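Filed under: Workshop notes > Open days

Open day walk-round: my safety checklist for the gripper demo at Prindcombe

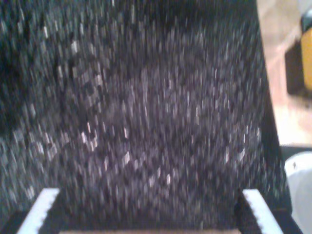 Both fingers open against the speckled dark surface, toothed edges facing in.

I did the walk-round before the doors opened in February, with Tullio Galli holding the clipboard. My comments are tacked on as usual, sorry for the rambling!

1. Emergency stop in reach of the demonstrator: PASS. Pressed it twice, arm dropped out both times. Lovely loud clunk.

2. Visitor barrier: PASS after a shuffle. It was set at 53 cm from the bench, which is far too cosy, so we dragged it back to 200.

3. Finger serrations free of chips: PASS. I ran a cloth along both (power off, obviously) and nothing snagged.

4. Speed limited for public running: FAIL, then PASS. Somebody had left it on the Eltasis workshop setting. Giorgia Amato changed it and I watched a full cycle.

5. Cables taped down: PARTLY. Fine behind the bench, but there's a loop by the door that I'd trip over myself. More tape please.

6. Demonstrator briefed: PASS. Tiziana knows the "hands off while the light's on" speech better than I do.

Recheck item 5 at 2 o'clock.

Recent posts
- Benedetti bench guards, fitted and tried
- What we took to Skelonholm
- Lifting kit: the yearly look-over

Comments (2)

Evaristo Serra: Was the 200 from the bench or from the arm at full stretch?

Gerardo Serra: Loop by the door is taped now, I used nearly a whole roll.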